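How a Homemade Gripper Picks Things Up
Workshop pages for younger readers, Harkuscombe

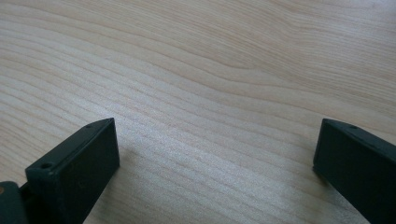 The two fingers of the gripper, open over a wooden tabletop.

Your hand has five fingers. Our gripper has two, and they are thick and straight like blocks. They can't bend. All they can do is move apart and come together.

Valentin Chauvin built it at the Sendside shared workshop. He started in February and called it Caron. The fingers are dark plastic. Look for the small round holes along their top edges.

What makes the fingers move?
A motor turns a small gear. The gear pushes one finger to the left and the other to the right, both at the same speed. When the motor turns the other way, the fingers close.

How does it know when to stop?
The motor has to work harder when the fingers press on something. A little computer checks for this 300 times a second. When the push gets strong enough, it tells the motor to stop. If it didn't, an egg would be in trouble.

How long did it take?
The first gripper was too heavy at 727 grams. The second weighs 278 grams, so you can hold it in one hand without getting tired.

Try it yourself
Hold two rulers, one in each hand, and pick up a rubber between them. Now try a marble. Which one slips, and why do you think that is?

Next page: Motors and gears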